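Open house at Gutunska, 4/20/18

I had been meaning to visit the Gutunska bag workshop ever since Wayne Gosselin told me they were opening their doors again, and this spring I finally made the drive. 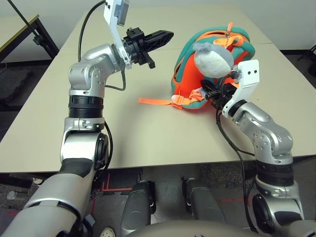
Wayne met us at the door with coffee and then let us wander for 3 happy hours, which suited me just fine. I am a sucker for a cheerful backpack, and the orange one with the thick teal piping won me over right away (the round plush toy hanging on the front didn't hurt - my niece would have had it home in a minute!). Soft bags like that flop over as soon as you set them down, and I've always found that rather endearing.

After lunch we saw the Dotard sewing room, where 8 of us squeezed in to watch a strap being stitched, and I came away with a remnant of teal webbing for $22. The next open house is in September, and parking is behind the Hong building.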